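Soltari kitchen handling project
Progress report for April, prepared for Brutwood
Written by Maeve Tierney

Most of April went to the toaster, and the toaster won.

We had planned 83 bread-loading trials. We finished 37 before Benedita Barros pressed the stop button, and I have backed her decision in writing. On trial 37 the left finger kept closing after the controller had reported it stopped. The slice was crushed, the finger hit the rim of the slot, and our log recorded the whole business as a success.

Valter Amaral has traced the fault to the force reading. It freezes when the gripper approaches at a steep tilt, and the software, seeing a nice steady number, assumes all is well. Gutix has the logs and has promised a firmware fix -- we have heard that before, in February.

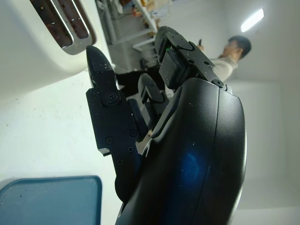 Is the project still on schedule?
We are 9 working days behind and expect to make up most of that in May, provided the fix arrives when Gutix says it will.

The safety review found a second problem, less dramatic and more embarrassing. The stop button cuts the arms but leaves the toaster heating. Nuno Godinho is wiring both to one circuit. Until he signs it off, any test with the toaster on needs two people, one of them doing nothing but minding the switch. Mafalda Fonseca has drawn most of those shifts and describes them as restful.

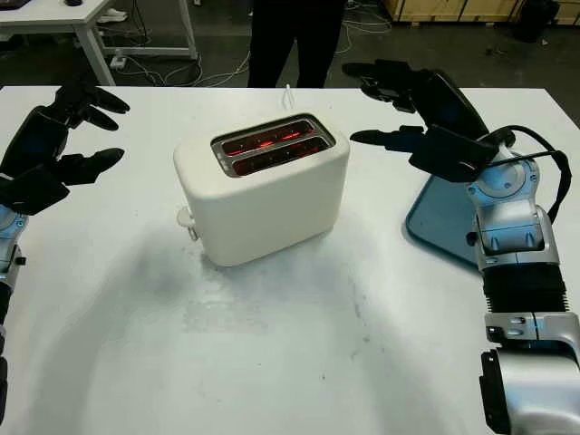
Two-arm setup with the toaster switched on and both hands open.

Spending is on plan apart from a replacement finger, ordered from Morais. We have added 8 tilt cases to the test list and will rerun the full set from trial one. The bread budget will need a second look.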